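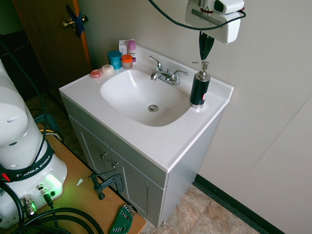

Bernadette Langlois asked after the dry run whether 26 trials is enough to say anything. Answer that first, before the title slide: no, it is enough to find the faults.

Title: Pressing a pump with a robot arm in the Penwood shared workshop.

Setup. Arm on the table, gripper pointing down, soap dispenser to the right of the faucet. Point at the chrome pump top. Don't spend time on the arm itself.

Mounting. Clamp at the table edge. The first layout let the base shift under load – show the offset plot, then move on. Kristýna has the drawings if anyone wants them.

Control. Position control overshot at the bottom of the stroke. Switched to a force limit in December. The log for one session is 3,351 lines, of which 374 are contact events. Read out one line only.

Fingertips. Two sets tried. The softer set slid off the pump when the approach was tilted. Current set is the black one.

Cabling. Slack loop at the gripper, enough for full wrist rotation. Mention the 2 connectors replaced after strain at the plug.

Open problems. Dispenser walks across the counter on off-center presses. No fix yet. Dorian suggests a rubber ring, I would prefer to correct the approach angle – leave this open for the room.

Pause for questions. If time is short, skip cabling and go to the force curves.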